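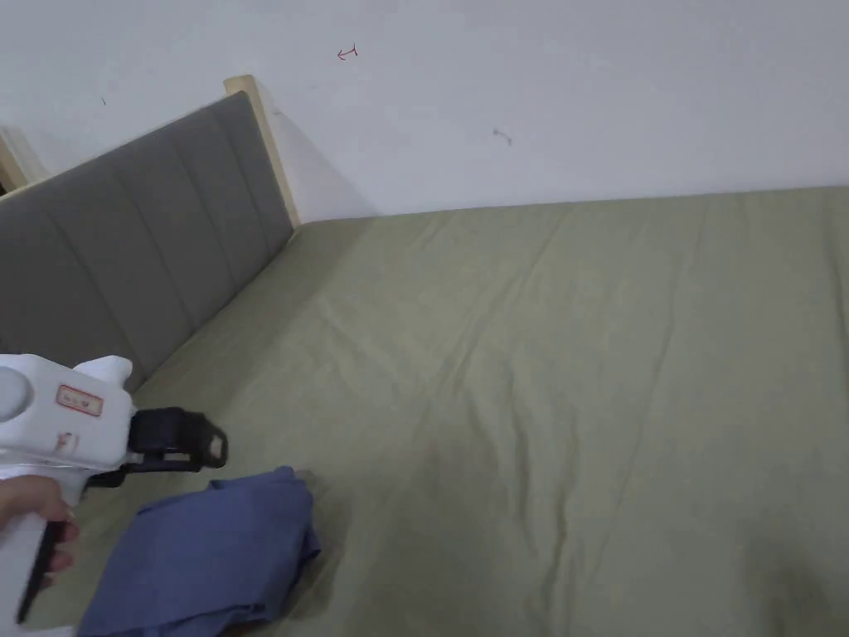 One of the hand-held grippers at work over a made-up bed, with a blue cloth next to the jaws.

Celina Krawczyk has spent most of the spring picking up cloth. She runs the gripper trials at Stubbs, a small firm in Dresinville that tests robot hands for other people, and the job in front of her since the start of the year has been bedding and clothes. Stubbs was asked to compare 4 hand-held grippers, all of them squeezed by a person with a trigger, before any of the jaws are bolted to an arm.

The client is Tiltby, which wants a machine that can clear a bedroom. I met Krawczyk and two of her colleagues at their unit on 16/04/2019, when they were getting towards the end of the first round.

"A bed is harder than a table," she said. "On a table you can come down from above, touch the surface and close. A mattress gives way. You push, it goes down, the sheet comes up around the jaw and then you have got hold of the sheet as well."

Catching the sheet is the fault they see most. Stubbs logged 1,612 picks in the first round, and in 177 of them the jaws closed on the bedding along with the item. Krawczyk does not think that is a bad figure for a first go. She had expected the dropped items to be the bigger problem.

"Drops are easy to deal with. You see it has fallen and you go back. If you have the sheet in the jaw and you lift, everything on the bed moves, and whatever you planned to do next is wrong."

The four grippers differ mainly at the front end. Two have wide, flat fingers with a soft pad. One has narrow fingers that meet at a point. The last, which the team calls the Esel, has a lower finger that moves more than the upper one, so it can be slid under a fold before it shuts. Yeison Llanos, who did most of the picks himself, prefers it for anything crumpled.

"If a shirt is in a heap there is nearly always an edge standing up somewhere," Llanos said. "With the Esel I go in low, from the side, and take the edge. With the wide ones I have to come from the top and grab a lot of it. That works too, but then it hangs in a big lump and it is no good for folding."

He is less keen on its weight. A session is 50 picks, and he stops after each one to rest his wrist. The trigger spring was too stiff when it came to them and they swapped it in the second week. He showed me the old one, which was in a tub on the bench with some other springs and a lot of screws.

I asked why they bother with hand-held tools at all when the thing will end up on an arm. Krawczyk said it was mostly a matter of time.

"To change a jaw on the arm, check it, set the limits again, run it slowly, run it at speed - that is a morning gone. By hand I can change it in five minutes. And Yeison can feel things. He will tell me it is slipping before I can see it on the force readings."

The weakness is that a person is too good at it. Llanos admits he corrects without meaning to, turning his wrist a little as the jaws close. To limit this they have a set of rules taped up by the door: choose the approach before moving, go in along one line, close once, lift straight. If he has to squeeze twice it is marked as a failed pick. Amra Yordanov, who looks after the cameras and the data, goes through the recordings afterwards and strikes out any pick where the rules were bent.

Yordanov has had her own comparison to make. The client first asked for a camera fixed above the bed. She set one up and found that the hand and the gripper body hid the item at the moment that mattered most. A head-height view from slightly to one side was better, she said, as long as the jaws stayed in sight.

"You want to see the tip and the cloth together. If I can only see the back of the housing, I am guessing. We lost nearly a whole day of picks in that way and had to do them again."

Colour gave her some trouble too. Dark cloth on dark bedding was the worst, and black jaws on top of that made it hard to say where one thing stopped and the next began. She now plans the pairs of sheet and item beforehand and makes sure the hard ones are spread over all the grippers, so that none of them gets an easy week. Wrinkles in the sheet are left in on purpose. In the first few days they were pulling the bedding flat between picks, until Krawczyk told them to stop.

"Tiltby's customers are not going to iron the bed first," she said. "A fold in the sheet looks a lot like the edge of a thin shirt. If the software is going to get that wrong I want it to get it wrong here."

On results so far she was careful. The narrow fingers did best on socks and small things and worst on towels. The wide padded pair were steady across the board, and they caught the sheet less often than she had feared, provided the person holding them did not press. The Esel had the cleanest lifts on heaped clothes but was slower, and its lower finger is also the part that most often goes under the sheet when the approach is too deep.

"If you made me choose today I would take the wide ones for the first machine," she said. "Yeison would take the Esel. We have had that conversation a few times."

Llanos said they had had it that morning.

The next round starts in May. The two designs that go forward will be fitted to an arm, with the same items and the same bed, and the rules by the door will be turned into settings on the controller. Yordanov wants a second camera near the wrist for that stage. Krawczyk wants a thinner lower finger for the Esel, with a rounded end, and has sent a drawing out to have it made.

She would also like to try a duvet. It was left out of the first round because none of the four grippers opened wide enough to take a proper hold of one, and Tiltby has been told that it may need a separate tool.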